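Skornbridge SB-2 subfloor fastening kit: review after one full floor

I bought this kit in January for a second-story addition, 494 square feet of new subfloor over I-joists. The kit is a stand-up extension for a collated screw gun, a depth-setting nosepiece, two driver bits and a case. You supply the gun. Mine is a Tóth corded model, and the extension locked onto it with the collar that comes in the box.

Panels were 23/32 tongue and groove, glued and screwed. Our plans called for 6 in. OC at panel edges and 12 in. OC in the field. I ran 2,672 screws through the kit, including a few areas I went over twice where the glue squeeze-out had lifted an edge.

Driving speed is good. Once the strip is loaded you can walk a joist line without bending, and the screws go in straight as long as you keep the gun upright. Lean it forward and the head sits proud on one side. My helper, Karim Abu Hammour, leaned it forward most of the first morning, and we went back with a hand driver to set those.

Depth adjustment is the best part. It clicks, it holds, and you can change it with gloves on.

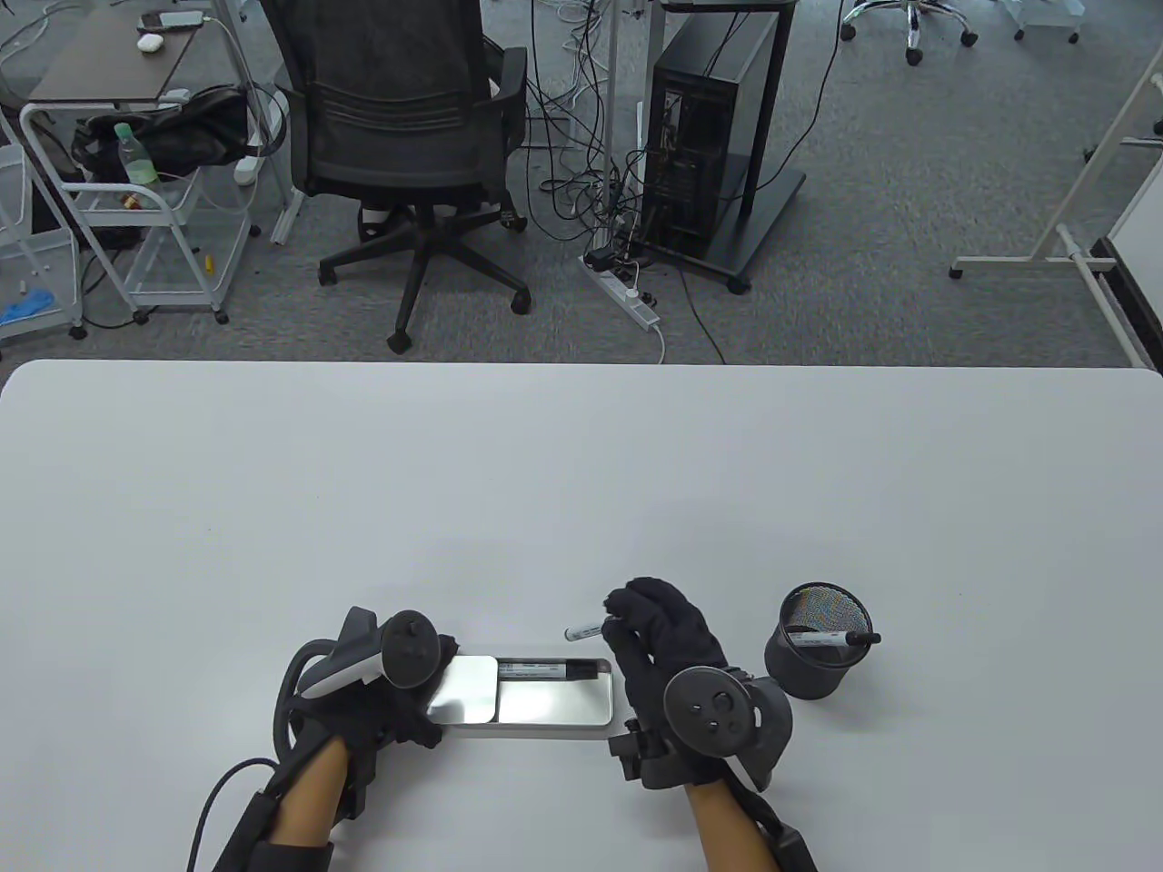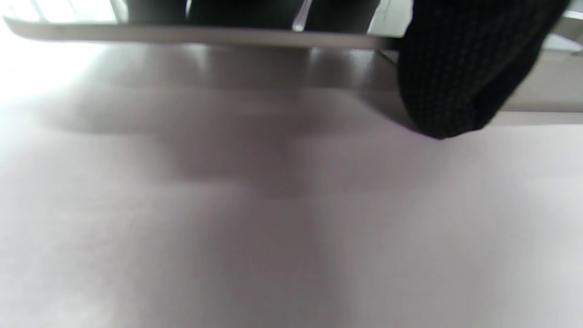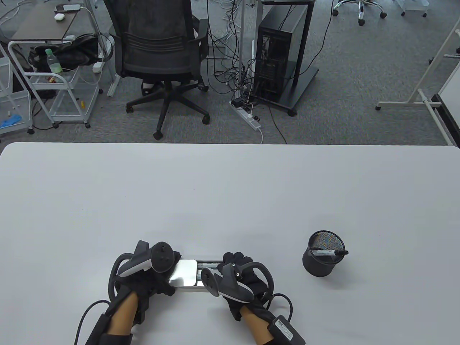 Vaida Mägi ran the same extension on a garage loft and told me the depth ring did not hold for her at all. By the second day it was backing off two clicks per strip, and she ended up wrapping it with tape. She was using Divadex screws with a coarser thread, and she thinks the extra vibration may have done it. Mine has not moved, but I would check it every few strips.

Jams were the main problem. I had 49 over the whole floor, nearly all in the last few screws of a strip. To clear one you slide the feed cover back, pull the strip down and start over. It takes less than a minute but it breaks your rhythm, and the glue is skinning over while you do it. On hot afternoons that matters. Spread adhesive for one panel at a time.

The bits wear fast. The first one was rounded off before I finished the bedroom side. Replacements from Pilell fit and cost $25 for a pack, and they have lasted longer than the originals.

The case is thin. One latch broke the first week.

The instructions cover loading and cleaning. They say nothing about fastener spacing or edge distance, so go by your panel stamp and your plans. I kept edge screws 3/8 in. back from the panel edge, and the nosepiece is narrow enough to see where you are.

The floor is quiet so far. I would buy the kit again for a job this size. For a bathroom or a patch, use a regular driver and knee pads.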